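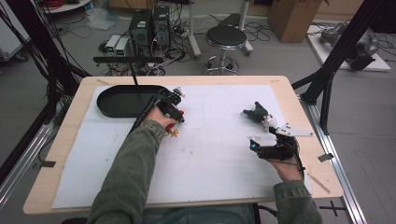 Shared workrooms at Blackburn building reopen with new tables

RETALPORT - The ground-floor workrooms in the Blackburn building are open again after a summer closure for new tables, floor repairs and a change in how bench space is booked.

The rooms cover 3144 square feet and are run by Wurnoro, which rents out work tables by the half day. Tenants began moving back in during August. The last of the 15 new tables was put in place at the end of that month.

The tables have light wooden tops and replace the folding ones that had been in the building since it opened as shared work space. Users had complained for years that the old tables wobbled and that small parts rolled off them. Wurnoro said it also received complaints about scratches on finished pieces.

Each table now comes with a white sheet that covers most of the top and is held at the corners with tan tape. Small items are easier to see on the white surface, and a worn sheet can be swapped out without touching the table underneath. Users who need a bare top can take the sheet off, but are asked to pull the tape slowly and throw it away before they leave.

Black oval trays with a raised rim are kept on the shelves by the entrance for beads, screws and other small pieces. They may be used at any table and should go back on the shelf empty. Anything left in a tray overnight will be moved to the lost items drawer and held for two weeks.

The gray floor was patched near the back wall, where a water leak had lifted the old surface last winter. Black tape crosses on the floor are placement marks and should be left where they are. Wurnoro asks that stools be rolled back from the walkways at the end of each session.

Bookings have changed as well. Space was previously given out each morning in order of arrival, which led to lines outside the door before opening. Tables can now be reserved up to a month ahead through the front desk. Walk-ins will still be accepted when a table is free. Tenants with a monthly plan keep the same table and may leave equipment set up between sessions.

Prices for half-day use have not changed. A deposit is now required for monthly plans, and will be returned if the table is left clean and undamaged.

The floor repair was done by Trustetby, a local contractor that also handled the building's front steps. The job took longer than planned when a second damp patch was found under the storage shelves, and the reopening was pushed back by two weeks.

Wurnoro said 67 people had signed up for table time in the first month. Mornings are close to full, with more space available after lunch.

The workrooms open at 8 a.m. and close at 6 p.m. Evening hours are being considered for the winter. Cardboard boxes for recycling can be flattened and left by the rear door.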